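The Slow Return of the Kitchen Table

For most of the last twenty years, people redoing a kitchen asked for an island. It was the first thing on the list, ahead of the stove and the sink. Builders put one in every model home on the Mollard estates, with stools along one side and outlets at each end. The table, if there was one, went to the dining room and collected mail.

That is changing in a small way. Trirnance, a furniture maker that sells mostly to apartment buyers, sold 580 kitchen tables in June, its best month for them so far. Most were the smallest size it makes, which seats two people comfortably and a third if no one minds elbows.

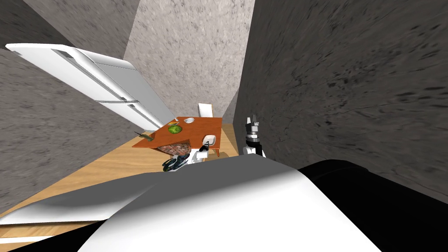
Part of the reason is space. An island needs room to walk on all sides, and in an older apartment that room doesn't exist. A small table can go against a wall during the week and be pulled out when company comes. It can also move to the next home, which matters to renters.

Cost is the other part. An island usually means cabinets, a countertop, wiring and sometimes plumbing. The floor under it may have to come up, and matching old stone or tile is slow work. Anozie, a remodeling firm that handles older buildings, now tells clients to live with a table for three months before they pay for anything fixed. Many of them never call back about the island.

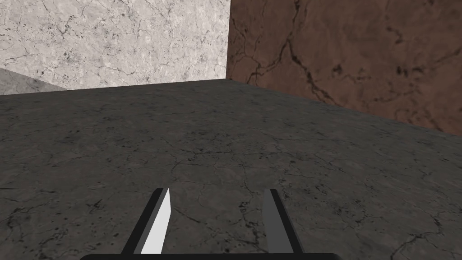 Stiltemier

I gave up my own island last year. It was 2 feet too long for the room from the day it went in, and I had a bruise on my hip to show for it. The table that replaced it came secondhand, with a burn mark at one end and a drawer that sticks in wet weather.

What I noticed first was the height. Counter stools are fine for coffee, but few people will sit on one for an hour. At a table they stay put. Homework gets done there, and so do taxes.
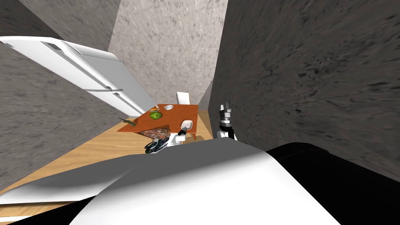
There are things I miss. The island had deep drawers, and the big pots now live in a hall closet. Rolling out dough at table height is hard on the back. A friend solved that with a thick board set on blocks, and I may copy her.

Anyone shopping for a table should measure with the chairs pulled out, as they will be most of the day. Check the legs too. Legs at the corners leave more room for knees than a wide base in the middle, though a center base makes it easier to squeeze in an extra chair. Mine has corner legs, and one of them still needs a folded piece of cardboard under it.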